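Lonus Automation Centre
Equipment and Budget Working Group
Minutes of the meeting held 2026-02-09

Present: Ilaria Marino (Chair), Demyd Ivanyshyn, Ostap Pasichnyk, Khrystyna Derkach
Minutes: Yaryna Yurchenko
Apologies: none received

1. Minutes of the previous meeting
The minutes were accepted with one correction. Under item 4, the quotation for charging cabinets should have been recorded as coming from Schumacher and not from Ronton.

2. Matters arising
2.1 The asset register has been brought up to date for the hand-held grippers. The register for wearable rigs is still incomplete, and Mr Pasichnyk undertook to finish it before the next meeting.
2.2 The lease on the ground floor work area has been renewed on the existing terms. The landlord has agreed in principle to further power outlets along the window side, at the Centre's cost.

3. Hand-held grippers: replacement and additional units
3.1 Mr Ivanyshyn presented the equipment paper. The Centre holds 25 hand-held grippers, of which 17 are in regular use. The remainder are awaiting parts or have been set aside for spares.
3.2 He noted that demand for equipment is highest when several people are recording on the floor at once, and that sessions are being scheduled according to which units are charged. Finger pads are the most frequently replaced part and are currently ordered in small quantities at the full unit price.

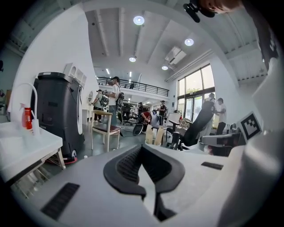

Ground floor work area, with recording under way.

3.3 Two suppliers were considered. Calter offers a complete unit with fingers, pads and marker plates included, delivered in April. Ronton offers a lower price per unit but supplies marker plates separately, and its delivery date is not confirmed.
3.4 Ms Derkach asked whether Ronton fingers could be fitted to the bodies already held. Mr Ivanyshyn replied that the mounting differs and an adapter would be required. The cost of the adapter was not included in the quotation.
3.5 The Chair observed that holding two incompatible sets of spares would add to storage and training costs, and asked that this be reflected in the comparison table.
3.6 Resolved: that eight units be ordered from Calter, together with a bulk order of finger pads, subject to written confirmation of the April delivery.
Moved: D. Ivanyshyn. Seconded: K. Derkach. Carried.

4. Wearable rigs and backpacks
4.1 Mr Pasichnyk reported complaints about the weight of the older backpacks during longer sessions. He has obtained sample harnesses from Schumacher, to be trialled by staff of different heights.
4.2 It was agreed that no rigs would be purchased until the trial results had been circulated. A provisional amount will be carried in the draft budget under minor equipment.

5. Washbasin tasks
5.1 Ms Derkach spoke to her paper on the household task program. Tasks at the washbasins are carried out with a gripper in each hand, so every operator on these tasks draws 2 units from the pool. The allocation model used for last year's budget assumed one unit per operator and will need to be revised.
5.2 She proposed that the washbasin tasks be given their own matched pairs, labelled and stored together, and that protective covers be costed for use near water. The covers would be a separate budget line, as they are expected to wear out well before the grippers do.

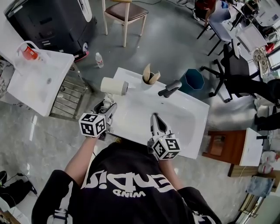 Ostap Pasichnyk said that he supported matched pairs but that covers should not be bought until one had been tested over a full session. In his view a cover that stiffened the grip would affect the recordings and cost more in repeated work than it saved in repairs. He would sooner see the money spent on a second calibration stand.

5.3 Ms Derkach accepted the point on testing and amended her proposal. One cover of each type will be borrowed from Calter for trial, and the calibration stand will be costed as an alternative.
5.4 Resolved: that the amended proposal be adopted.
Moved: K. Derkach. Seconded: O. Pasichnyk. Carried.

6. Draft equipment budget
6.1 The Chair tabled the draft. Grippers and spares account for 33 per cent of planned expenditure, the largest single line. Members asked for freight and customs charges to be shown separately.
6.2 The draft will be revised and circulated by email for comment.

7. Actions
D. Ivanyshyn: obtain written delivery confirmation from Calter and place the order.
O. Pasichnyk: complete the rig register; report on the harness trial.
K. Derkach: revise the allocation model; arrange the loan of covers and cost the calibration stand.
I. Marino: revise and circulate the draft budget.

8. Next meeting
To be held in April, on a date to be advised by the Chair.

The meeting was declared closed by the Chair.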